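Automation at the Helham kitchen

The Helham kitchen is a catering site in Coton where robot arms share the tray and table work with the staff. It prepares meals for schools and care homes, and it is one of the livelier cases of small-scale automation in the food trade. The arms run on a control program named Lemma.

Background

Helham opened with 50 staff and did all its sorting, clearing and tray filling by hand. The first arm arrived in January, after a visit to a sister site at Undby, and a second labour agreement followed on Friday, June 19, 2020. It promised that no job would be cut on account of the machines, and that everyone who wanted training would get it on paid time.

Table work

Clearing a mixed table is a wonderfully hard job for a machine. A bowl, a fork, a folded cloth and a banana all need a different approach, and small pieces piled in a tray are harder again. Staff choose the order of work and can stop an arm at any moment. 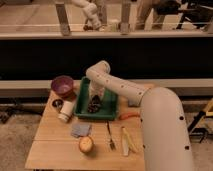

Effects on staff

The biggest change has been to the working day. Kitchen hands who used to spend whole shifts bent over trays now rotate between cooking, checking and teaching the arms new tasks, and many have grown very good at it! Sore wrists are reported less often. Some workers missed the chatter of the old sorting line, so the shared morning break was made longer.

Output

The kitchen fills about 1,414 trays a day, of which 374 go to care homes.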